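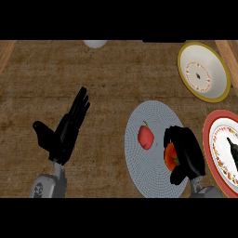 *The simulated kitchen table, right hand holding an orange vegetable over the placemat.*

**Wanted: people to teach two robot hands to handle vegetables (paid, part-time, Brellambridge)**

I run the recording room for the Kemness project, and I'd like to hire people who don't believe everything they read about robots. I don't. I've sat through plenty of talks promising that a system will pick up household chores once it has seen enough examples. Maybe it will. So far we have 389 usable ones and a target of 500, and I'm not convinced 500 is enough for anything harder than a pepper.

You would wear tracked gloves and steer both hands through short tasks in simulation: pick something up, put it down, do it again with the table set differently. No programming. It is dull by the second hour and your shoulders will notice.

We need people who:

- can do the same small job slowly and carefully, many times
- will mark a bad take as bad, even when it's their own
- have used their hands for a living (kitchen, sewing, packing, trades) - useful, but don't stay away if you haven't
- can get to Nundton Street for two sessions a week

Gaming experience is fine. It hasn't predicted much in our last group, whatever the Appiah report claims. We threw out 287 takes from that round, mostly rushed grasps that the software had scored as successes. I'd sooner pay for fewer good ones.

Sessions run two hours with a break. You're paid for the time, including the takes we bin. We record hand movement only, no faces or voices, and you can have your data withdrawn until training starts in November.

To apply, send a few lines to Adwoa Eshun at the Brellambridge office saying what work you've done and which days suit. No résumé needed.

Posted 24 February 2022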